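**March – descaler trial, kettles 1 and 2**

Jovum claim their new sachets shift limescale in half the time the Trimum powder takes. I doubt it. Their leaflet doesn't give the water hardness, and the "before" kettle looks suspiciously furry.

Iltville tap water, measured at 325 ppm this morning. One sachet in kettle 1, the usual dose of Trimum in kettle 2, 400 ml each, both brought to the boil and left.

First check: no difference I'd put money on. Kettle 1 smells more of lemon – perfume, I suspect.

Second check: kettle 2 slightly ahead round the element. Could be the thinner crust it started with, so weigh the scale first next time.

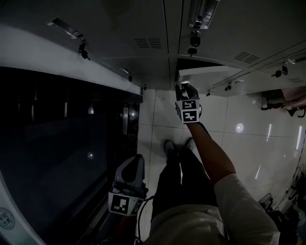 Ehlers Water Treatment Workshop

Spare sachets and the hardness strips are in the lockers. Strips are past their date, so treat 325 with caution. Repeat with fresh ones before anyone orders a case.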